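Home > Student Projects > Medical and Lab Robotics > Suturing build thread

Forums New posts Members Log in

Search this board Advanced Go

Suturing assistant, student project - needle hand-off and knots

korkwood_sk
2022-04-16
Starting a thread for our project so the comments stop getting lost in email. Four of us, final year, supervised by Skarphéðinn Thoroddsen. The aim is a program that does one part of a running job, the needle hand-off, while a person drives the rest. We have until July. So far we have 151 attempts logged and I would like opinions on the approach before we do more.
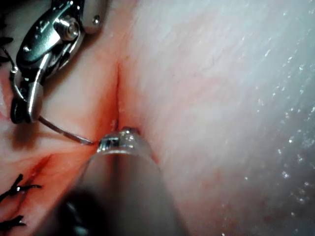
Needle in the driver, point at the rim of the second instrument.

Our trouble is the approach angle. If the driver comes in steep, its own wrist hides the jaws from the camera and the tracker guesses.

plandbridge_tom
What are you tracking, the needle or the tool? We did a peg transfer project last year and tracking the tool alone got us most of the way.

korkwood_sk
Both. The tool position comes from the joints, then we correct it from the picture. The needle is picture only. Thread is where it gets messy - the model picks up any dark line and calls it the live one. 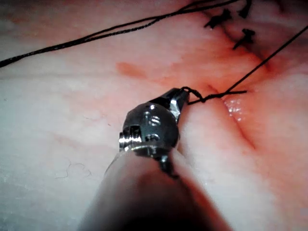 Short loop at the jaws, long strand going off to the top right, another one crossing upper left.

insaurralde
I'd drop the thread model. You said the task is the hand-off. You don't need to know where the thread is to pass a needle.

korkwood_sk
You do if the thread is across the jaws when they close. That accounts for 24 of our failures.

insaurralde
Then open the jaws, back off and try again. Cheaper than labelling thread for three months. How many labelled pictures have you got?

korkwood_sk
887, and a fair number of those want redoing. Two of us marked the needle from the tip to the join with the thread and the other two stopped where it went behind the jaw. We didn't notice until the scores came back odd.

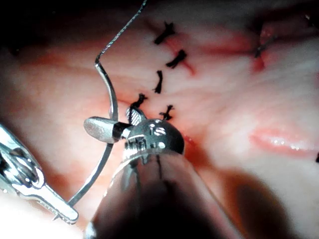 The rule we have now is to mark the visible part only, and put a separate point on the tip if you can see it. If a second instrument overlaps the needle you mark it in two pieces. It is slow but at least all four of us do the same thing.

cemow
Two pieces is going to hurt you. Fit one arc through both and store that. The needle is a known shape, so use it.

plandbridge_tom
Agree with cemow. Same needle every time?

korkwood_sk
Same size every time, yes. I'll try the arc on 100 pictures and post what comes out.

insaurralde
Still think the thread is a distraction. Also, are you using finished knots for anything? They don't move much between stitches, so they'd do as landmarks.

korkwood_sk
Not yet. They get confused with each other because the tails all look alike to the model. Might work if we go by spacing along the incision instead. 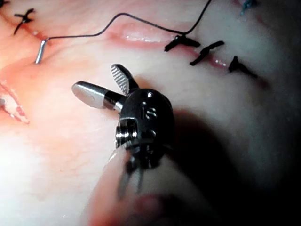 Jaws open, needle still in the tissue. Three knots on the right of the incision and one up at the left.

cemow
Shadow on the lower right would worry me more than the knots. Try brightening some of your training pictures and darkening others before you change the model.

korkwood_sk
On the list. The arc first, then the shadows. Skarphéðinn wants the labelling rule written down before either, so that's my weekend.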